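News from the two-arm bench

I promised in November that I'd report back once we had something worth reporting, and at last we do, so put the kettle on.

For anyone who missed the last one: the Mestham project is about getting a pair of arms to learn tidying jobs from people showing them how, with no hand-written rules for each object. Our old method copied the demonstrations move for move. It was fine until anything slid a bit, and then the arms would carry on regardless, grabbing at thin air (I have watched a lot of thin air being grabbed).

So Craig McIver suggested we stop treating every second of a demonstration as equally important. His idea is that the bits just before a grip closes matter far more than the long sweep across the table, so those bits get extra weight when the model trains. We call it Bulen, for reasons lost to a very long lunch.

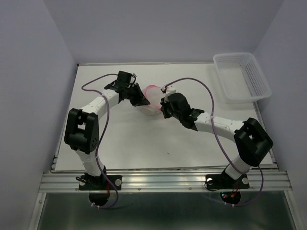 We gave it 250 demonstrations to learn from, the same ones the old method had, and then ran both on soft and see-through things, which I'd been dreading. Clear plastic is horrid for cameras! The edges come and go with the light, and thin stuff gives way when you push it. The old method managed 4 good runs out of every ten. Bulen got 71 per cent over 900 runs, and I made Craig check that twice before I'd believe it.

Where it still goes wrong is timing between the two arms. One of them arrives, the other is still making up its mind, and the thing they're both after gets nudged. Burno, our scheduling code, was meant to sort this out and so far it mostly makes them both wait. I'm rewriting the part that decides who goes first.

Bags are their own headache, too. A cup keeps its shape more or less, but a bag can sit a hundred different ways, and the only dependable place to take hold is along the zip.

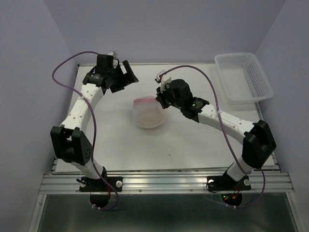 By Francine Dufour
4 March 2023

We've started adding more demonstrations that begin from awkward positions, with the gripper already near a corner or a bit too high, so the model sees how a person gets out of trouble. Early days, but the bag runs look less panicky to me.

Next up is trying the same trained model on the second bench over at Nyberg, where the lighting is much worse. If you've got any odd-shaped clear packaging at home, please bring it in, washed. We've worn out most of ours.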